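News Artists Competitions Education Press Contact

Last updated: February

Fonelthorpe Young Strings Competition opens for entries with a new duo class

The Fonelthorpe Young Strings Competition is now open for entries. Violin, viola, cello and double bass players aged 18 and under can apply through the competition website until 5 p.m. on the last Friday of the month. The competition is run by Stillell, the music education company based in Erville.

A class for duos has been added to the program for the first time. Any two string players can enter together, and they do not have to play the same instrument. The duo class has one age group, and players who enter it may also enter as soloists.

Last season 49 players took part in the live rounds, chosen from recorded entries. The same format will be used again. Each applicant sends in two contrasting pieces, filmed in one take each, with or without accompaniment. A reading panel listens to all the recordings and invites players to the semifinals in Erville. Eight of them go through to the final at Fonelthorpe Concert Hall.

The head of the jury this year is the cellist and teacher Thu Đỗ, who has coached chamber music at Stillell's summer course for the past six seasons.

"I listen for players who have made up their minds about a piece," said Thu Đỗ. "Somebody can play a plain little dance from a beginner's book and I will remember it a week later. I would much rather hear that than a concerto that is two years too hard for the person playing it. The duo class is the one I pushed for. Young string players spend a lot of time alone in a room with a teacher, or in the middle of a big section, and there is not much in between."

Set pieces have been dropped in the two younger age groups. Teachers who replied to last year's survey said the set list pushed pupils toward music they had no time to learn well, and several asked for folk and jazz tunes to be allowed. Both are now accepted in every age group, along with a player's own compositions. Scores of original pieces should be sent with the recording, and a handwritten score is fine.

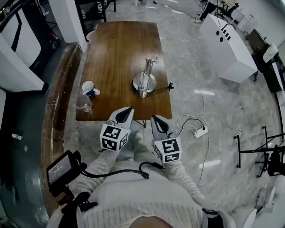
A mug and a clear plastic bottle on a wooden table.

The older age group still has one required work. This year it is a new solo piece, "Low Water," written for the competition by the composer Vũ. It lasts a little under five minutes and has been published in versions for all four instruments. The double bass version is in solo tuning, with an orchestral tuning part available on request. Vũ will hold an online session for entrants and their teachers to talk through the piece, and a recording of the session will be put on the website afterward.

Semifinalists will each have a short rehearsal with one of the two competition pianists. Players who prefer to bring their own accompanist may do so at no extra charge, but they need to say so on the entry form. Changes cannot be made once the semifinal schedule has been sent out.

Each semifinalist will receive written comments from at least two members of the jury. Comments will be emailed within two weeks of the round – last year some players waited more than a month, and the office has changed the way the forms are handled.

The winner in each age group will receive a cash prize and a set of lessons with a teacher of their choice. The overall winner will also play a concerto movement with the Erville Sinfonia next season. The winning duo will be offered two paid lunchtime recitals, one in Erville and one in Fonelthorpe.

The entry fee is $59 for soloists and the same amount for a duo, so each duo player pays half. Fees are waived for any player who receives free or reduced-price school meals. A teacher or school office can confirm this with a short email, and no other paperwork is needed. Travel grants are available for semifinalists who live outside the county.

The final is open to the public. Fonelthorpe Concert Hall has 1,136 seats, and tickets will go on sale when the semifinalists are announced. Students and music teachers can book at half price. The semifinals are also open to listeners, free of charge, though seating in the Erville recital room is limited and doors are closed while a player is performing.

Entry forms, full rules, and the sheet music for "Low Water" are on the competition website. Questions about the rules, large-print copies of the forms, or access at either venue should be sent to the competition office at Stillell, which is open on weekdays from 9:30 a.m. to 4 p.m.

Interviews with Thu Đỗ and Vũ can be arranged through the Stillell press desk. Reporters who would like to attend the semifinals or the final should contact the press desk at least three days ahead. Filming during the rounds is not permitted, but performers who have given consent will be available for photographs after the results.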